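Mitdale's new rental rule: your questions, my best answers

I've been getting the same emails all week, so I'm putting my replies in one place.

What did the council pass?
A rule that landlords in Mitdale can't turn someone down for using a housing voucher. It passed on Thursday, 6 votes to 1, and starts in April.

Does it cover every rental?
No! If you live in the building and rent out one room, you're exempt. I think that's fair, but plenty of you don't (I've read your emails).
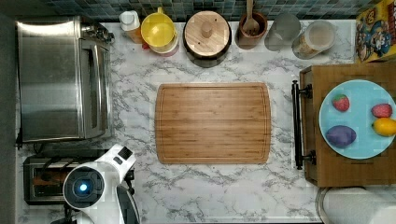
Is Oyelaran really pulling out?
They say they'll build in Setasham instead and take 200 jobs with them. Iida Huttunen on the council told me she hasn't seen that in writing, and neither have I.

Can the state undo it?
It could try. A bill to block local rules like ours is sitting in the statehouse, and 889 people have signed the petition against it so far. I'm one of them, so you know where I stand.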